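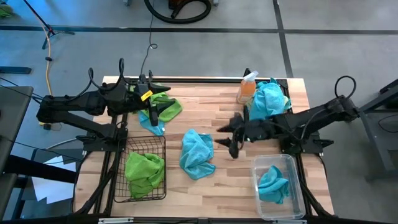

Equipment planning, towel bench and second bench
July 2024

Carried over from the June page: costs to be split into bench, arms, consumables and spares. Last time they were lumped together and the total was no use when Whitlock asked what could be deferred.

Bench. Keep the present pattern, butcher-block top in a black metal frame, arms mounted on opposite sides. Pollitz will do the frame to the old drawing but want the mounting hole positions confirmed before they quote. Overall size unchanged. Ask for the top separately; Amberg may be cheaper and we can fit it ourselves.

Arms. One pair. Jendano quote is valid for 70 days from issue. It covers arms, grippers and power supplies. Cables are listed as an option, which I missed on first reading. Need to add them. Also ask for the cable length from base to wrist: on the current pair the cables loop well above the joints, and I would like to know if a shorter set exists before we order the same again. No decision on clips or sleeving until the length is known.

Spare gripper fingers: 2 sets. Check they fit the existing arms as well as the new ones. If not, the figure doubles and goes under spares for both benches.

Cloths. Staying with bright green and turquoise. Order 100, same weight and weave in both colours, one supplier, one batch if possible. Mixed batches fold differently and we then argue about whether it was the policy or the cloth. Wash all before first use. Wash cost to go under consumables, not overheads.

Containers. Black wire mesh basket and clear rectangular tub, one of each for the second bench plus one of each on the shelf. The clear tub is harder to pick up on video than the basket. Keep it in the set anyway, results without it are not comparable with the earlier runs. Do not accept a substitute with square corners.

Spray bottle. White trigger, orange liquid. Buy the same type for the second bench. Open question: should liquid be in the budget at all, given that it only needs to look full? Leave as a small line for now.

Floor. Black tape for the new bay, same layout as the present one. Mains: the second bay has no socket on the arm side. I do not want another extension lead run across to a base as a permanent fix. Get a price for a proper outlet, under building works if they will take it.

Ceiling figure for everything except the arms: up to 2,500. Frame and top will take most of it. If the outlet lands on us, the shelf spares go first, then half the cloths.

Not in this round: second vacuum, new tripod, compute. Compute has its own request and should not be mentioned in this one.

To do
- hole positions to Pollitz
- Jendano: cable option price, cable length, finger compatibility
- Amberg: price for top only, oiled and unoiled
- cloth sample in both colours before the full order
- outlet price
- revised sheet to Whitlock, four headings as at the top of this page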